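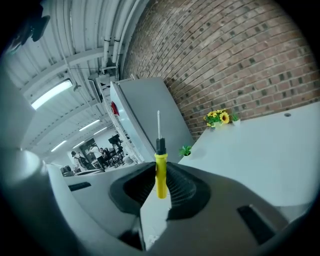
Ticket 1445: Burik temperature logger drops off the hub overnight

Home Tickets Manuals Downloads Contact
Print E-mail
Monday, posted by Herar support desk

Status: closed
Product: Burik logger with Nouri hub
Site: Candach

Problem as reported

The logger in the refrigerator stops sending readings during the night and comes back by itself in the morning. The hub page shows the logger as offline for the whole gap. 89 readings were missing from the last export. No alarm was sent for any of them. The customer had already replaced the batteries and restarted the hub, and the gap came back the next night.

The other loggers at Candach are on the same hub and had no gaps.

Step 1. Batteries and contacts

Customer removed the back cover, four small screws, and checked the contacts. No corrosion. Battery level on the hub page reads full. The cover seal was seated correctly when the cover went back on. No change overnight.

Step 2. Signal

Signal at the hub was 55 percent with the door closed. That is low but inside the working range for this model. Asked the customer to move the logger from the back of the bottom shelf to the front of the middle shelf. Signal went up a little. Gap came back that night, with fewer readings lost.

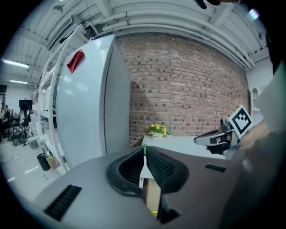

Refrigerator, red tag near the top of the door.

Step 3. Firmware

Logger was one release behind. Updated from the hub page with the logger out on a table next to the hub. The first try stopped partway and had to be started again. The second try went through. Version on the hub page now matches the download page. Gap came back, same hours as before.

Step 4. Hub log

Asked for the full hub log instead of the export. The logger was not offline. It was asking to reconnect all night and the hub was refusing it. Each refusal has the same message, "address in use." The refusals start when the hub runs its nightly backup and end when the backup finishes.

A second entry in the device list has the same address. It belongs to an old logger that was taken out of service in January and never deleted. When the backup runs, the hub reloads its list from the saved copy, and the old entry is loaded first.

Step 5. Backup connection

The backup was also taking far too long. It should be done in a few minutes and was running until morning. The packet size on the hub had been changed by hand at some point and large packets were being lost at the router. Set it to 1480, saved, restarted the hub. The backup then finished before the customer was off the phone.

Step 6. Fix

Customer deleted the old entry, removed the refrigerator logger, and added it again under a new address. Ran a backup by hand and watched the hub page during it. Logger stayed online. The offline alarm had been set to "daytime only," so it was changed to "always."

Result

No gaps in the next export. The missing readings from earlier nights were still in the logger's own memory and were pulled in over USB. Customer asks whether the hub can warn about duplicate addresses. It can't in this release. Passed on as a feature request.

Note for the desk: ask for the full hub log before starting on batteries and signal. The export leaves out refused connections.

Back to tickets Print E-mail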